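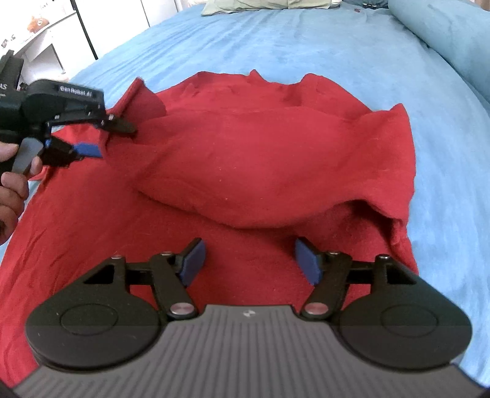

Gripper drops a layer when folding: what to check

Fault: the jaws close on a doubled cloth, but only the top layer lifts. The lower layer stays on the bed and the fold opens.

1. Release the trigger fully. Lay the tool down before touching the pads or pivots. Fingers stay out of the jaws.
2. Wipe both pads with a damp cloth. Lint lowers the grip. Let them dry.
3. Check the pad screws. One backed out 3 turns on our Wanolton unit in May and the pad tilted.
4. Take the cloth at the folded edge, with both layers between the pads.
5. Close slowly. If the layers slide, open and start over. Do not pull.

Pads on the Wanolton unit were replaced at 2000 closings. Slipping began at 219 on one set that had been cleaned with fabric softener.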